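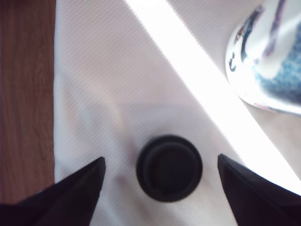
Zudari sells the Brunder fingertip set as a direct replacement for the stock fingers on small parallel grippers. I fitted a pair to the wrist-camera arm in our Sturstead cell in December and have run them since. The fingers are dark, nearly black, and taper to points that angle in toward each other, so the wrist camera sees both tips with the part between them. A round black object like a cap on white cloth is an easy target for that view: the raised rim separates well from the weave, and the gap between the tips gives a direct read on centering before the arm goes down.

What comes in the bag: two fingers, 4 screws, a hex key and a folded sheet. The sheet gives the screw torque and nothing on alignment. The hex key is soft and rounded off on the third screw. Use your own.

Fitting

Power down the arm and lock it out before touching the jaws. Remove the old fingers, clean the mounting faces with alcohol and check for raised metal at the screw holes. Our left face had a burr that would have tilted the new finger. A flat stone took it off.

Start all screws by hand. Close the jaws under low force with a strip of paper between the tips, then tighten in small steps, left and right in turn. If the paper slides out at one corner, loosen and start over. It took me 3 attempts to get an even pinch. Locating pins would fix this, and at this price they should be there.

Next, reset the zero on the jaw encoder. The Brunder tips sit closer together than the stock ones at the same jaw position, so the old closed value will drive them into each other. Set the new tool length as well. I skipped that on the first day and put both points into the cloth hard enough to trip the force limit.

Camera and lighting

Hand-eye calibration does not change if the camera bracket stays put, but the finger mask does. Redraw it with the jaws fully open and again at the closed position. Zudari supplies a mask file for the stock fingers only.

Glare is the weak spot of our setup and the fingers do nothing to help or hurt it. A bright band of light across white cloth can wash out the weave completely, and clear glass adds highlights of its own. I locked the exposure and moved the lamp, which gave steadier detections than any software setting I tried. Focus at close range is still soft. That is the camera, and I have not marked the fingers down for it.

Wear and upkeep

I inspect the tips every 50 hours of run time. So far there is light polishing on the inner faces and no chipping. The screws lost a little torque by the first check and have held since a drop of medium threadlocker. Wipe the tips with a dry cloth — solvent leaves a haze that shows up in the mask.

Compared with the Morgan set

We ran the Morgan fingers before these. They have locating pins, go on in a few minutes and grip wide parts better. They are also blunt, and on low parts they hide the rim from the camera at the moment it matters. For caps and lids I prefer the Brunder. For boxes I would go back to the Morgan.

Rating: 4 out of 5. The lost point is for the missing pins and the hex key.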